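레브포트 케이블 셀, 손가락 바꾸고 다시 돌아간다

집기 어려운 물건을 꼽으라면 늘 앞줄에 서는 것이 케이블이다. 휘고, 꼬이고, 옆의 것과 엉킨다. 네트워크 장비 재정비 업체 프렘비(Premby)의 레브포트(Levport) 작업장에서는 바로 그 케이블을 다루는 로봇 셀이 2월 정비를 마치고 다시 가동에 들어갔다. 기자가 찾아간 오전 7시, 작업장에는 벌써 불이 다 켜져 있었고 커피 냄새가 진했다.

이 셀의 이름은 이라르(Irar)다. 회수된 스위치와 라우터에 딸려 온 랜 케이블을 한 가닥씩 집어 검사대로 넘기는 일을 한다. 한 교대에 처리하는 양은 1180가닥. 숫자만 들으면 담담하지만 눈앞에서 보면 꽤 신난다. 손가락 두 개가 플러그 바로 뒤를 살짝 물고, 엉킨 가닥 사이에서 하나만 쏙 빼 올리는 순간에는 구경하던 사람들까지 고개를 같이 든다!

정비가 필요했던 까닭은 손가락 끝에 있었다. 셀을 관리하는 루미니차 우르수(Luminița Ursu) 씨는 지난겨울부터 얇은 케이블이 자꾸 미끄러진다는 기록을 모아 왔다. 처음에는 모두 카메라를 의심했다고 한다. 렌즈를 닦고 조명을 바꾸고 위치 보정도 다시 했지만 결과는 그대로였다. 그러다 손가락을 떼어 내 끝을 맞대 보니 한쪽이 미세하게 닳아 빛이 새어 나왔다. "그때 얼마나 반가웠는지 몰라요. 원인을 찾았다는 게 고장보다 훨씬 큰 소식이었으니까요." 우르수 씨는 떼어 낸 손가락을 아직 책상 서랍에 넣어 두고 있다.

새 손가락은 부품 가공업체 파스쿠(Pascu)가 깎았다. 도면이 오간 횟수가 적지 않았는데, 가장 오래 이야기한 부분은 끝의 각도였다. 너무 뾰족하면 피복을 긁고, 너무 뭉툭하면 여러 가닥을 한꺼번에 문다. 결국 폭이 넓은 쐐기에 끝만 좁힌 형태로 정해졌고, 손가락은 좌우 한 쌍을 반드시 같이 교체하기로 했다. 한쪽만 바꾸면 맞물리는 선이 틀어져 보정에 반나절이 더 든다는 것이 우르수 씨의 설명이다. 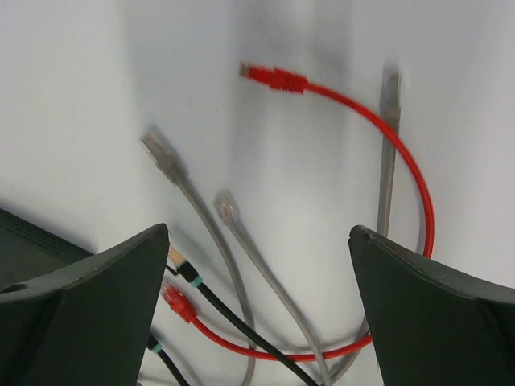 이라르의 손목 쪽 카메라로 본 작업대. 진녹색 손가락 두 개 사이로 빨간색, 회색, 검은색 네트워크 케이블이 모여 있다.

교체 자체는 싱거울 만큼 빨리 끝난다. 전원을 내리고 팔을 정비 자세로 고정한 다음, 헌 손가락을 풀고 장착면을 보풀 없는 천으로 닦는다. 새 손가락을 끼운 뒤에는 나사를 번갈아 조금씩 조인다. 한쪽부터 끝까지 조이면 손가락이 비스듬히 앉기 때문이다. 시간이 걸리는 쪽은 그다음이다. 빈손으로 여닫기를 400회 반복하고, 끝 간격을 다시 재고, 영점을 새로 잡는다. 이 과정을 건너뛴 적이 딱 한 번 있었는데 그날 오후 내내 플러그를 헛집었다고 한다.

시험에 쓰는 케이블을 고르는 일은 라루카 지타루(Raluca Jitaru) 씨의 몫이다. 지타루 씨는 색과 굵기가 다른 케이블을 흰 작업대 위에 일부러 흐트러뜨려 놓는다. 가지런히 놓으면 로봇이 잘하는 것이 당연하고, 현장에서 올라오는 상자 속 케이블은 절대 가지런하지 않다는 것이다. 그는 특히 회색 케이블을 좋아한다. 빨간색은 흰 바탕에서 금방 눈에 띄지만 회색은 그림자와 헷갈리기 쉬워서 조명 상태를 점검하기에 딱 맞는다고. 투명한 플러그 끝도 만만치 않은 상대여서, 인식 프로그램은 플러그 전체의 윤곽보다 그 뒤쪽 보호 부트를 먼저 찾도록 맞춰 두었다.

그림자 이야기가 나온 김에 하나 더. 작업장 천장등은 셀 바로 위에 있지 않아 작업대가 고르게 밝지 않다. 등을 옮기자는 의견도 있었지만 지타루 씨는 당분간 그대로 두자고 했다. 밝기가 조금 달라져도 집어내는 셀이어야 다른 작업장으로 옮겨 설치하기 쉽다는 생각에서다. 대신 교대가 바뀔 때마다 기준 사진을 한 장 찍어 전날 것과 비교하고, 차이가 크면 노출값을 손본다.

일상 관리표도 이번에 새로 짰다. 작업을 시작하기 전에는 손가락 안쪽 면을 마른 천으로 닦고, 카메라 창에 먼지가 앉았는지 살핀다. 케이블 피복에서 묻어나는 끈적한 때가 생각보다 골칫거리라 점심시간에도 한 번 더 닦는다. 끝 맞춤 검사는 12일 간격이다. 손가락을 닫은 채 뒤에서 손전등을 비춰 틈이 보이는지 확인하는, 보기에는 소박한 검사인데 지난번 마모도 이 방법으로 잡아냈다. 검사 결과는 셀 옆에 걸린 공책에 손으로 적는다. 화면에도 같은 양식이 있지만 공책 쪽 글씨가 훨씬 빽빽하다.

재가동 뒤 미끄러짐 기록은 눈에 띄게 줄었다고 우르수 씨는 전했다. 아직 남은 숙제는 굵기가 서로 다른 케이블이 한데 겹쳐 있을 때 어느 가닥이 맨 위인지 가려내는 일이다. 지타루 씨는 벌써 다음 시험용 케이블을 상자째 모아 두었고, 파스쿠는 안쪽 면에 얕은 홈을 낸 손가락을 준비하고 있다. 새 시제품은 레브포트 작업장에서 먼저 달아 볼 예정이다.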